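Notes for the talk "One bin for one kind of thing"
Natcombe community room, November 28, 2025
Speaker: Violeta Medina. Length: 13 minutes, then questions.

Start. Say good evening and wait until the people in the back have found their chairs. Thank Johannes Msimang for the invitation. Tell them I am not a professional organizer. I worked for 11 years in the lost property office at Zaleck, and there I learned to sort small things.

First point: small things are harder than big things. A coat, everybody knows where it goes. An earbud case can go in a drawer, in a bag, in a pocket, under a cushion. At Zaleck we received over 500 small items in September alone, and the coats made much less work for us. (Pause here. Last time somebody asked if they were all umbrellas. No, umbrellas had their own room.)

Second point: empty everything onto a table first. Use the biggest table you have, and a light color is good, because you see the dark things well and also the shadows of the white ones. Do not sort inside the bag. I did this for my first year and I always missed something at the bottom.

Third point: choose one kind and finish it. If you begin with earbud cases, take only earbud cases. The bottle stays on its side where it is. The cream stays. The toiletry pouch stays, even if it is half open and you want very much to look inside. Speak slowly in this part, people like to write it down.
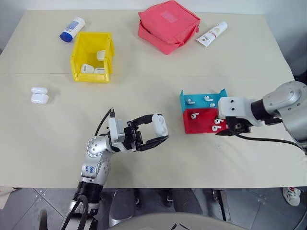 Fourth point: the bin. I prefer an open one with a low front, so the hand goes in without lifting a lid. Yellow is a nice color for white cases. Put the first ones in and do not worry if one stands up and the others lie down. You can make them straight at the end, or never. In my house it is never.

Small story, if there is time: my neighbor in Magalhães street bought a box with 90 little compartments. She was very happy with it for one week. Then she could not remember which compartment was for what, and now she keeps buttons in it, all mixed. Do not say her name, she may be in the room.

Fifth point: toiletries. Tubes and bottles should not live together with electronic things. A tube of cream can open by itself in a warm bag and then you clean for a long time with a toothpick. Give them a different container, also an open one if it stays at home. For travel, a pouch with a zipper.

Ask the audience: who has a case at home without the earbuds? Wait for the hands. Tell them to put these cases in the same bin for now and decide another day.

Questions. If they ask where to buy bins, say that mine are from Arnico but any stackable bin is fine. If they ask about cables, this is the next talk. Remember to return the microphone to Johannes.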